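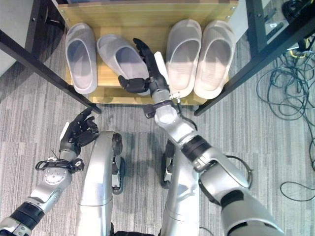

Gray and cream slides on the Perkel rack at the Kustport showroom in Starkville.

FOR IMMEDIATE RELEASE

Kustport Puts Its Perkel Shoe Rack on Sale in Starkville

STARKVILLE — I'm Serpil Çınar, I run Kustport, and I'm thrilled to tell you that our Perkel shoe rack goes on sale this Saturday! I've wanted to make one of these ever since I tripped over my own slippers on the way to the coffee pot (more than once, I'm afraid).

The Perkel has black metal posts and light wood shelves, with a flat plank on top for your keys, your mail, or whatever you carry in with you. The shelves underneath are slanted, so your shoes face you and you can grab a pair half asleep. My business partner, Georges Kanaan, wanted them all flat. We argued over that for most of a winter and he has very kindly let it go. 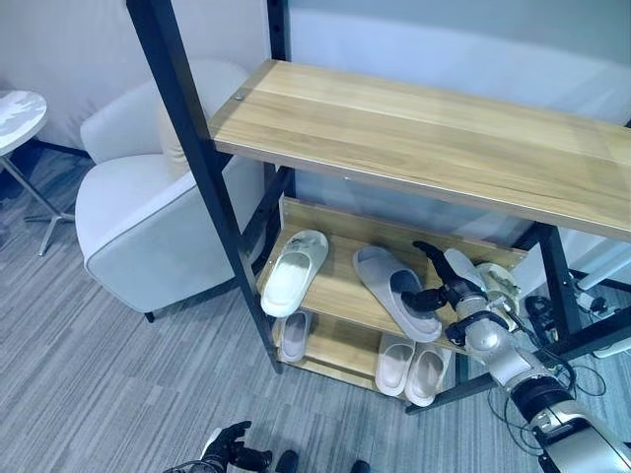
I'm a slides person, so that's what I tested it with at first — the chunky kind with a wide strap. There's a raised lip along the back edge of the middle shelf, and I'm fonder of that little strip of wood than I probably should be. Liya Workneh, who handles our orders, has had a Perkel by her back door since December and tells me her kids now put their shoes away "about half the time." I'll take it!

The rack is $132 and comes flat in one box with the screws and a hex key. Putting it together takes 2 people almost no time, or one stubborn person an evening. Local delivery is free within 19 miles of the store. If you already own our Darwish bench, bring your receipt and we'll take $5 off.

We open at 9 on Saturday, and there'll be coffee. Come in your slippers if you like, I certainly will. 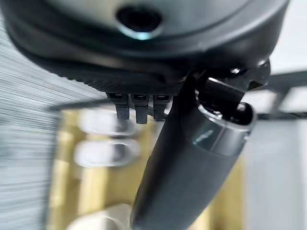
At Kustport in Starkville. Photo: Hadi Ghanem

For orders and press questions, ask for Liya Workneh at the Kustport front desk.

Comments

Jad Abu Hammour
Does the slant work for boots? I wear a 13 and most racks give up on me.

Serpil at Kustport
Hi Jad! Low boots, yes. Tall ones I'd put on the floor next to it. Bring yours in and try.

marcy_b
Any chance of a darker wood? Love the black legs.

porchlight
$132 is more than I wanted to spend but I do have the bench, so see you Saturday I guess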